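Hiltura has put off a decision on household robots until May, after its equipment planner, Hala Helmy, told managers that a simulator could not tell them what to budget for.

The supplier, Gostov, wants an order for 80 two-armed units, with 300 hours of support thrown in. Its case rests largely on simulated runs in a furnished home. 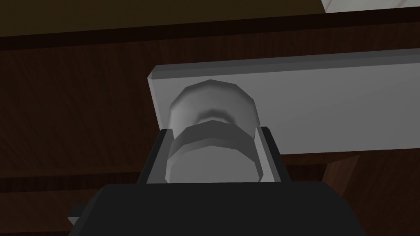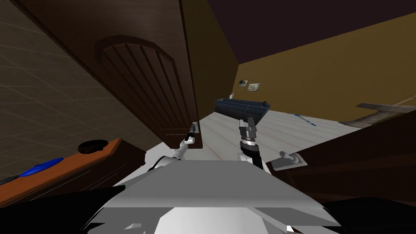
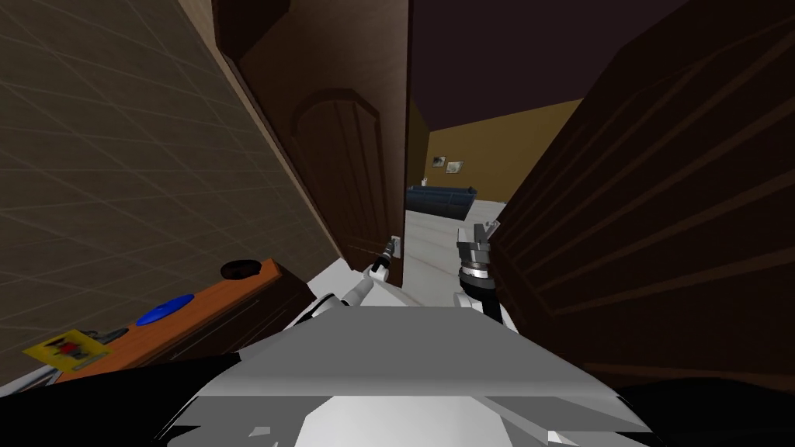
Simulated runs, all three.

"A rendered door has no swollen hinge and no repair bill," Helmy said on Monday. She wants spare grippers, floor repairs and staff time priced before anyone signs — none of them appears in the quote.

Joar Engebretsen of Gostov said the software had completed 133 test jobs and that real trials would follow the order. Helmy would like them the other way round. She has asked for two units on loan, in a flat with ordinary cupboards, and a written price for call-outs. Gostov has yet to reply on either point.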